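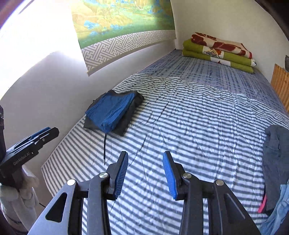

Corner bed with striped bedding

Section 3: Getting your pumpkin to the Bonville Show

Welcome to the best bit! You've watered and fussed since spring, and now your giant gets its day out. Zestar is our heavy class, open to anything over 18 kg. Lighter fruit goes in Clavel, and the steps are the same for both.

1. Cut the stem with a clean saw, leaving a good hand's length on the fruit.
2. Brush off loose soil. A damp cloth is fine, but please don't use oil or polish.
3. Lay two old blankets on a pallet and roll the pumpkin on, flattest side down.
4. Strap over the blankets, never straight across the skin.
5. Drive in by Gate 3 and ask for Randa Khalaf, who will give you your entry card and a parking slip.
6. Stay with your pumpkin until it has been weighed and you've signed the card.

Caution: Never lift by the stem. It will snap, and a split pumpkin can't be weighed.

Caution: The forklift takes 500 kg including the pallet. If you think you're close, ring Junpei Ogura before you load and he'll bring the sling.

Note: Small cracks are allowed if they don't go right through the wall (push a cocktail stick in gently to check). Soft spots must be shown to the steward.

Note: The show record is 396 kg, set by Svatopluk Šťastný with a wonderfully lopsided orange thing that needed its own trailer. We would love to see it beaten!

Weighing starts at 9 am and the scales close at noon. Pumpkins stay on show until 5 pm, when you can bring your vehicle back through the same gate. For seed swaps, see Section 4.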